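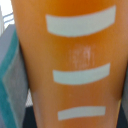

Chapter 5. Can a Machine Tidy a Room Yet?

5.1 The last few inches

People often ask when a machine will put away the dishes or clear the floor after children. The short answer is that some parts of the work are solved and other parts are not. In this chapter we look at the part that is closest to the hand.

From across the room, an orange object with pale stripes is easy to find. From very near, the same object becomes a wide field of color with soft edges. The program must decide where the sides are, and it must decide before the fingers close.

Painted blocks give a similar difficulty. When they are pressed together, each one hides a part of its neighbor.

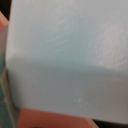

A person solves this by touch, almost without thinking. A machine with weak touch must guess the hidden edges, and a wrong guess pushes the whole group out of place.

In the Godby trials, which we will use through the chapter, the Lestis arm was asked to put 11 objects into a bin. It finished 82 percent of its attempts. This sounds good, but a parent would have to help with almost every fifth object — and a shop would not accept it.

Before you read section 5.2, choose one chore in your home and write down each time your hand corrects itself. Most readers find more than 20 corrections.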